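Chapter 7
Sentencing After a Guilty Plea

Most criminal cases never reach a verdict. The defendant pleads guilty, the court accepts the plea, and what remains is the question of sentence. This chapter follows a case from the entry of a plea to the filing of the judgment. It assumes that the reader has completed Chapter 6 and can tell a charge from a count.

7.1 The plea hearing

A judge may not accept a guilty plea without first questioning the defendant in open court. The questioning, called the colloquy, establishes that the plea is voluntary and that the defendant understands the rights being given up. The judge must also find a factual basis for the plea. An admission read from a form will usually satisfy this requirement, but the form has to match the elements of the offense charged.

The main problem for this chapter is set in the town of Tendosville. The defendant, Davo, was a bookkeeper at Roldale, a wholesale supplier. Over 30 months he issued 116 checks to an account under his own control. He was charged with one count of theft and four counts of forgery. He pleaded guilty to the theft count and to one forgery count, and the prosecutor agreed to dismiss the rest at sentencing. Davo had no earlier convictions. 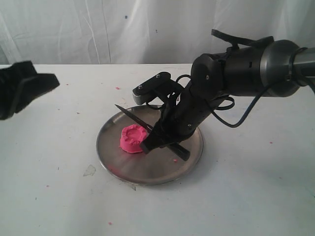
Figure 7.1 Robotic arm holding a knife against pink modeling clay on a round steel tray.

7.2 The presentence report

Once the plea is accepted, the probation office prepares a presentence report. It covers the offense, the defendant's record, family and work history, health, and ability to pay. The parties in the Davo problem received the report in January and had 30 days to object in writing. An objection must identify the paragraph in dispute. A general statement that the report is unfair preserves nothing for appeal.

Dismissed counts raise a recurring question. In many jurisdictions the court may consider the conduct behind them — sometimes called relevant conduct — if it is proved by a preponderance of the evidence. A plea agreement can limit this practice, and defense counsel should read the agreement for such a term before the client signs it.

7.3 Loss and restitution

Loss affects the sentence range. Restitution compensates the victim. The two amounts are calculated separately and often differ. Zhiqiang Shao, the accountant retained by Roldale, spent some 300 hours reconstructing the ledgers. His fee is not part of the loss for purposes of the range, but it may be recoverable as restitution where the statute allows investigation costs.

Jakubowski, the prosecutor, asked for the full fee. The defense argued that part of the work served a civil claim against the company's bank. The court must make a finding on each disputed item, and the burden of proof stays with the prosecution.

7.4 Terms used in this chapter

Allocution: the defendant's right to speak before sentence is imposed.
Concurrent sentences: terms served at the same time.
Consecutive sentences: terms served one after another.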